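Clandbridge bench, utensil stand trial. Posted 7 June 2026.

The gallery covers the table setup for the hanging-utensil work at Whitcombe. The stand is a steel pole on a round base, with a rack of hooks at the top. Tools start on the board and go up on the hooks. The Mirico notes give the procedure; these pages cover the hardware and the surface.

## Board and base

Shallow dish base on the white board, with a mint-green handle lying on the tabletop. Faint grid lines are printed on the surface, and the pencil marks are light blue.
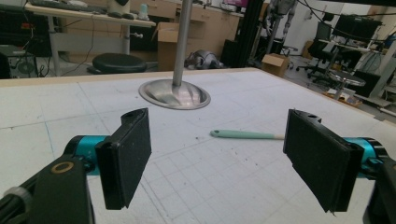
A reader at Drillgate asked whether the stand tips when all the hooks on one side are loaded. It has not done so with anything under 173 grams per hook. Heavier tools go up in opposite pairs.

## Full table

Board on the light wooden top, with a margin of wood left around it and small strips of tape holding it at the table edges. The pole stands near the middle.

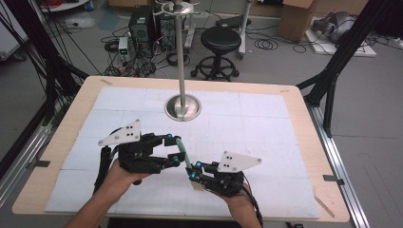
## Notes

- Tape is replaced after 80 runs, or sooner if a corner lifts.
- Pencil marks are redrawn from the paper template, sheet 14.
- Total hangs logged to date: 3,909.
- The next set of pictures goes up in August.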